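Call for participants: skeptical observers for a robot picking open day

Ornby is looking for 12 people to sit in on an open day at the Katolitz hall and write down what they see. You don't need an engineering background. You do need patience, decent eyesight and a habit of asking "compared to what?"

Some background. Ornby reviews equipment for small warehouses and repair shops, the kind of places where four people do everything and one bad purchase hurts for years. We take no money from sellers. Over the past few years we have been invited to a lot of robot demonstrations, and we have come home from most of them knowing less than we hoped. The arm moves, the crowd claps, somebody hands out a brochure with a big percentage on it. Ask how many tries were thrown out before that percentage was worked out and the room gets quiet.

Grititz, the group running the open day, says its bin picking setup can take loose parts out of a metal bin without being told where each part lies. They have invited the public to watch. We asked if we could bring our own observers with our own score sheets, and they agreed. Credit to them for that. It doesn't make the claim true.

What they showed us on a first visit in May was a long way from a shop floor. Colored blocks in a bin are a fair place to start a research project and a poor place to start a sales talk.

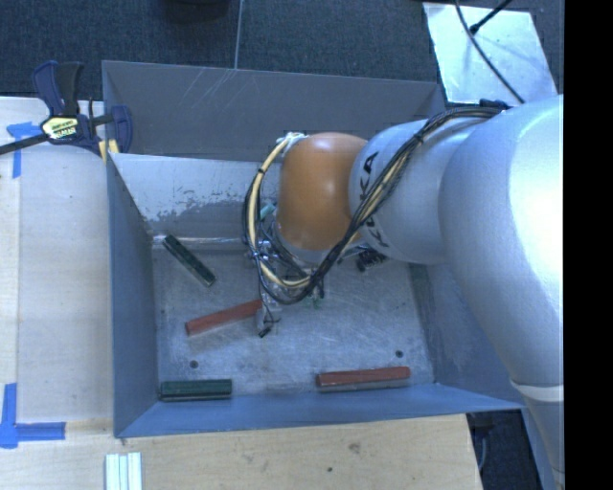

Their summary sheet lists 627 attempts. It doesn't say what counted as an attempt, who reset the parts between tries, or whether a block that was gripped and then dropped went down as a success. Those are the three things we want on paper this time, from people who have nothing riding on the answer.

What you would do

Watch one station for a full session and mark every attempt as it happens: picked, missed, dropped, or stopped by a person. Write down each time anyone reaches into the bin, touches the keyboard or asks for a restart. Time the pauses. At the end, compare sheets with the other observer at your station before talking to the hosts. Where the two of you disagree, leave both marks standing and we will sort it out from your notes.

Who we want

People who have picked, packed or sorted parts for a living go to the top of the pile. So do inspectors, machine operators, and teachers who are used to grading things they would prefer not to grade. If you are already sure robots will take every job, or sure they never will, please tell us. We may still take you, but we'd pair you with somebody from the other side.

You can't take part if you work for Grititz, for a robot dealer or for anyone bidding to supply the hall.

Pay and practical matters

Observers get 290 dollars for the day, paid by check, whether or not the machine works. If the whole thing is called off after you have arrived, you still get paid. Lunch is included. Travel isn't, although there is free parking behind the hall on the Dela Peña side. Closed shoes are required. You'll stay behind the floor line while the arm is powered, no matter what anyone on the host's team tells you.

Your score sheets will be published in full with your name removed. Grititz gets to read them when everyone else does.

How to apply

Send us half a page on a time you were shown something that was supposed to work and how you checked. No résumé, no cover letter. Mark it "Observer, Katolitz" and use the contact form on the Ornby site. Applications close at the end of October 2025 and we answer everyone, including the people we turn down.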